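The clear box will not save you

Every January the shop windows in Lirnside fill with clear plastic boxes, and every January I am told that my life would run better inside them. The big household place on the Husell road had 32 sizes this year. I went in for a washing-up brush.

The argument goes that if you can see a thing, you will use it. I doubt it. I can see my exercise bike. A see-through tub of odds and ends is still odds and ends, only now you have to look at them while you eat.

I'll admit the boxes have their moments. Put one down beside a loud zigzag of maroon, coral and cream and it more or less disappears, and the eye goes to the pattern, where it ought to go. 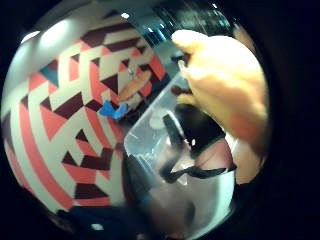 What the box replaced

My aunt's generation in Lastildale managed with biscuit tins and carrier bags. A carrier bag costs next to nothing, takes any shape you like and folds away to the size of a sock. It also slumps over the side of the table and looks dreadful, and I suspect that is the whole of the case against it.
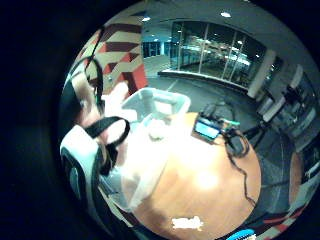
Adomaitis, whose tidying book I borrowed and gave back late, allows 131 pages for containers and 28 for getting rid of things. That seems to me the wrong way round — though I can see which half sells boxes.

A decent wooden table, cleared once a day at six o'clock, does more for a room than a cupboard of matching lids. Mine is clear perhaps four evenings in the week. The other three I eat on my lap, and the lids, wherever they are, have never helped.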